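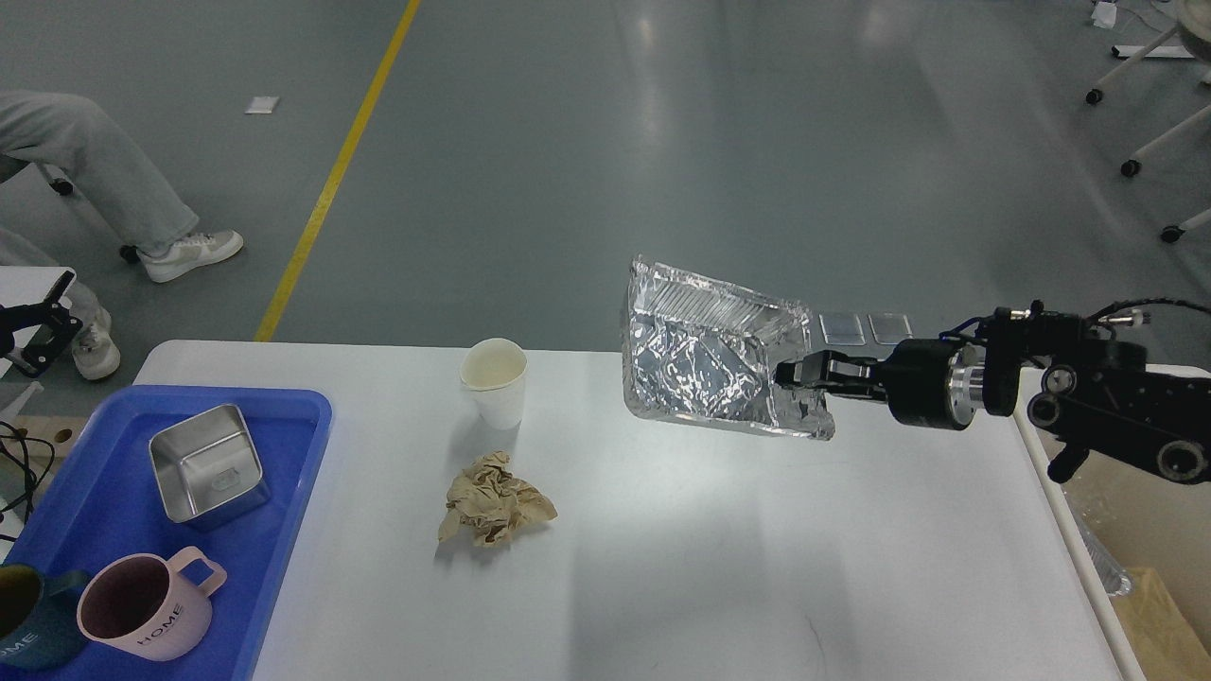
September, 2:15 pm. Table clearing, Braltard team

Second long session on the clearing task for the Merley round and I'm finally starting to enjoy this! Tove Eskildsen did the driving before lunch while I sat with the logs, then we swapped. The idea is still the same as last week – dishes go in the blue tray, trash goes off the table, and both arms have to do some of the work or the judges knock points off.

The foil is the troublemaker. It weighs next to nothing, so the grip force we tuned on the mugs just folds the rim over. I brought the close limit down to 50 percent and that was much kinder to it, but then I forgot to put it back for the mugs (my fault, there's a note taped to the laptop now).

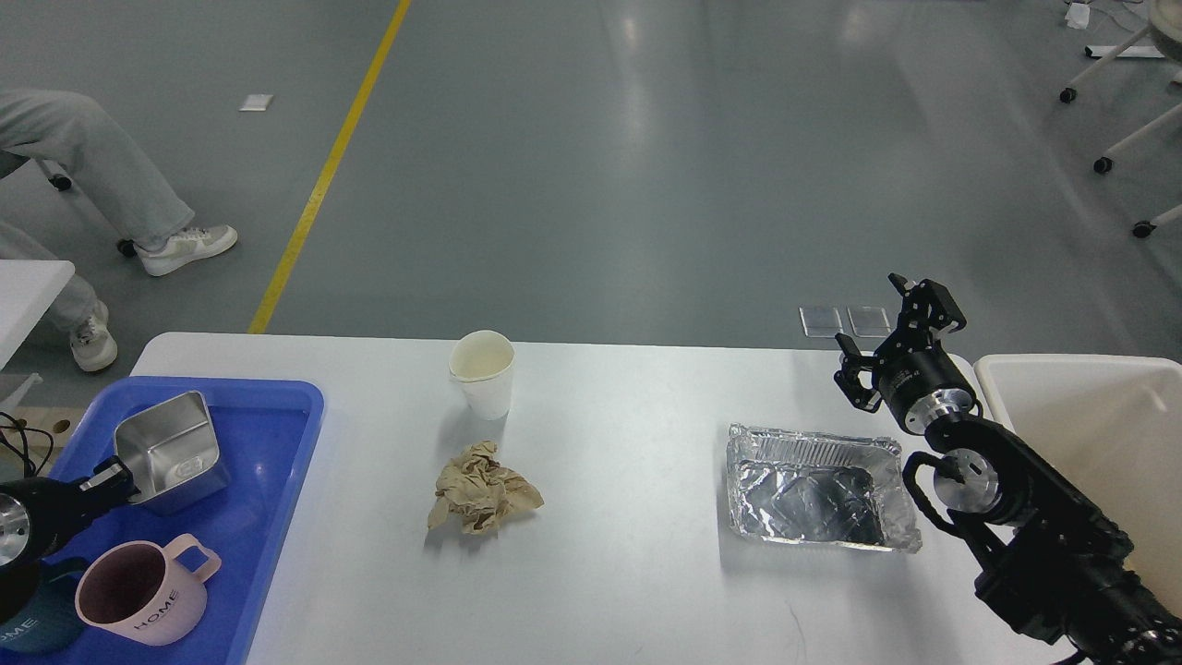

Wrist angle matters more than I thought. If the right gripper comes in level with the tabletop it can get one finger under the rim, and from 90 degrees straight down it mostly squashes things. Tove wants to save the level approach as a named pose so we can all call it, and I'm for it. We should do the same for the left arm's reach into the blue tray, where the cables get tight near the end of the travel. Mogens Grímsdóttir has longer ties in the Lundlow box, so ask before ordering any.

Log 2149 is the one to keep from today. Please don't trim it! Mogens needs the whole thing for the timing plot, including the boring bit at the start.

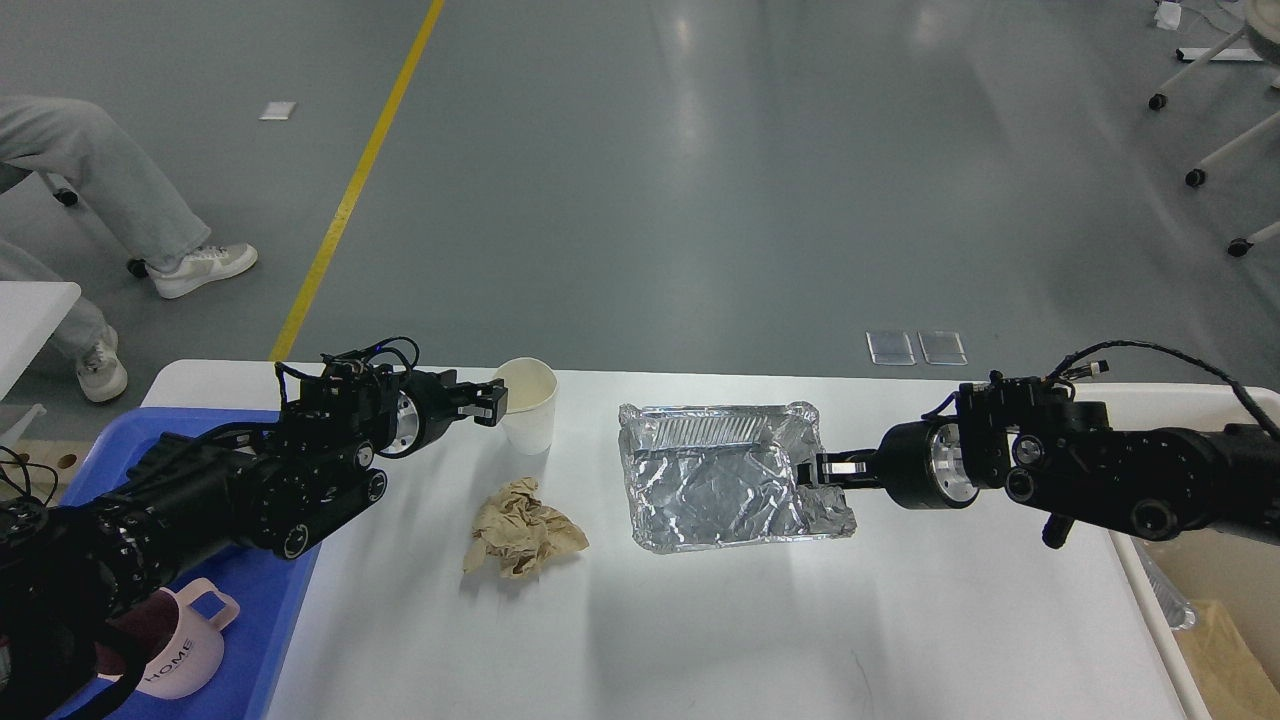
Two arms at once

Left on the paper cup, right on the foil tray, that's the split I want to try for real. We've been running them one after the other and it eats the clock. The crumpled paper sits between the two jobs and either arm could take it, so for now I've given it to the left one, after the cup. Tove thinks it should be whoever's free first, and she may well be right, but that means touching the Blöndal scheduler and I'm not doing that on a full stomach.

To do: new pose names, put the mug grip back, 50 more runs with the split before we change anything else.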